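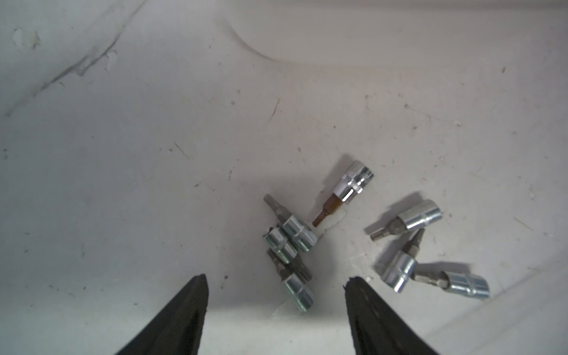
Lost a bit socket again? Jimirness opens a sorting afternoon for odd tools

Category: News > Workshop & Repair

We use cookies to remember your settings. Accept | Manage

I'll start with a confession, as it's my name at the bottom of the booking list. Our bit sockets at Jimirness have lived in a pale plastic tray for as long as I've been on the bench, and every time I wanted a particular one I tipped the lot about with a finger until it turned up. Seven sockets, hex and star tips all in together, and I still managed to pick up the wrong one first nearly every time!

So we're doing something about it, and we'd like you to come and do the same with yours. From March, Jimirness is running a sorting afternoon every Tuesday at our shared workshop in Broltora. Bring the tin, the drawer, the ice cream tub, the carrier bag – whatever your small tools have ended up in – and we'll give you a bench, a good lamp, a pile of rags and a few hours to get it straight. It's free, and the kettle's on from two o'clock.

What happens on the day

We begin by tipping everything out on to something light coloured. I'm very fond of an old white tray for this (scratched is fine, mine certainly is) as dark tips show up so well against it. Then we go through by the shape of the end that does the work. Hex in one group, star shapes in another, anything you can't name in a third, and we'll look at those together over a biscuit.

After that comes size, and this is the fiddly bit. Two hex tips that look the same lying down can be a size apart, so stand each one up and look at it from the side, or try it in a screw you already know. We'll have a board of 33 sample screws and bolts for trying things in, all labelled, and you're welcome to take a photo of it home with you.
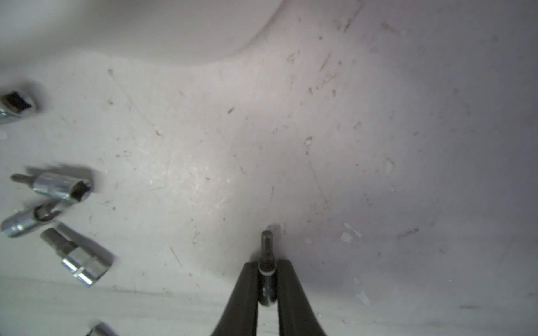 One hex bit socket held upright, tip against the tray, with more sockets lying to the left.

Then there's cleaning. A wipe with a dry rag does for most of it. If a tip has gone a brownish colour, have a proper look at it before you decide anything – some are simply finished that way and some have rust on them, and a rub with a rag and a drop of oil will usually tell you which. Check the corners of the hex too. If they've gone round they'll slip and chew up the head of whatever you're undoing, and I'd sooner see that one go in the scrap tub than back in your set. Don't forget the square hole at the other end, where grit likes to sit.

And wash the tray! I know it sounds daft, but there's no sense putting clean sockets back on top of old specks and flakes.

Something to take away

Our friends at Plallen are giving us 100 foam strips, slotted to hold sockets upright with the tips showing, and everyone who comes can have one while they last. They fit most shallow drawers, and they trim down easily with a bread knife if yours is a mean little one. Sizes can go on with a paint pen and we've plenty of those. I've gone for yellow for hex and blue for star, but please don't feel you have to copy me.

If you find you've got doubles, there's a swap shelf by the door. Leave what you don't need and take what you do. At our trial afternoon the shelf was empty by half past four, and I came away with a star bit I'd been after for ages, so I'm hardly neutral on the subject.

Getting here

We're upstairs from the Arango paint shop, and the side door has a ramp and a lift. There are 6 benches, with room for two at each if you don't mind bumping elbows. Sessions last around three hours, but drop in for one if that's all you've got. Under-sixteens are very welcome with a grown-up. You don't need to book, although it helps me with the biscuits if you do.

Press are welcome at any session. Do let us know beforehand if you'd like to bring a camera or speak to people at the benches, and we'll keep a bench clear for you.

Tags: hand tools, sockets and bits, tidying, Broltora, free events

Press contact: the workshop desk, Jimirness, Broltora
© Jimirness. All rights reserved. | Back to top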